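Notebook, bin cell, 13 Jan 2024

Long one today, so make a cup of tea first. The cell has been stopping itself on wrist torque again, always on the way back from the far side of the bin and hardly ever on the way in, and I promised Virgil Manole I would get to the bottom of it before he needs the arm for the Stolta parts. The counter stood at 2,807 picks when I switched on, for anyone keeping up the maintenance sheet.

First suspicion was the gripper, and I was wrong, but it wanted looking at anyway. Took the finger off, cleaned the mounting face, put it back with the 4 mm key and checked it against the little square. No play that I could feel. Then I ran the wrist joint slowly through its range with nothing in the bin and watched the torque trace, which stayed flat until the last stretch and then climbed very prettily. Exactly what you would expect from a cable pulling tight, and I felt a bit silly for having started at the other end!

So, cables. Whoever dressed them last (me, I think, back in August) left the loop too short between the strap and the wrist. I undid the strap, fed 14 cm of slack down towards the orange joint and did it up again, snug but loose enough to slide a finger under. Ran the joint again, and the climb at the end has gone. I do want to keep an eye on the yellow one, as it has a fondness for creeping round to the front when the arm reaches low.

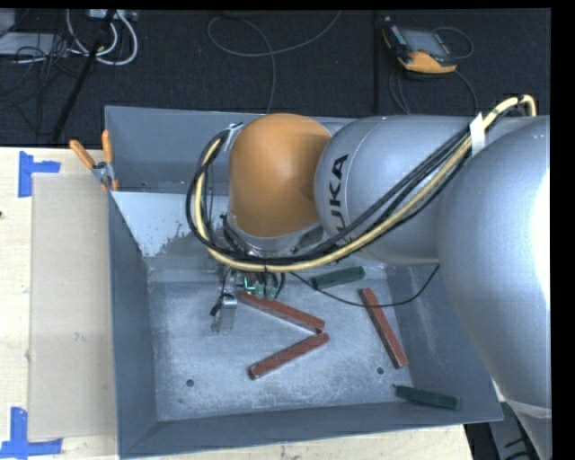 Low position over the bin after re-strapping, blocks in for the test picks.

With the cables sorted I put the red and green blocks in and set it going at reduced speed. It managed 375 cycles before I stopped it for lunch, with 6 missed grasps and no torque stops at all, which I am very pleased with. Most of the misses were blocks lying close up to a sloped wall, and that is an old complaint and a job for another day.

Other bits, while I remember. The bin floor has a whitish dust on it, thickest along the back wall -- I have left it alone until Virgil has seen it, as he would like to know whether it comes off the blocks or the bin. Please leave the orange clamps and the blue tape where they are, or we shall have to teach the bin position all over again, and I have done that quite enough times this winter. Spare straps are in the Sandhu box, second shelf, under the Trakau manuals.

Still to do: full speed run, torque trace saved with the strap in its new place, and a proper look at the thin black wire that trails into the bin, which I should like clipped up out of the way.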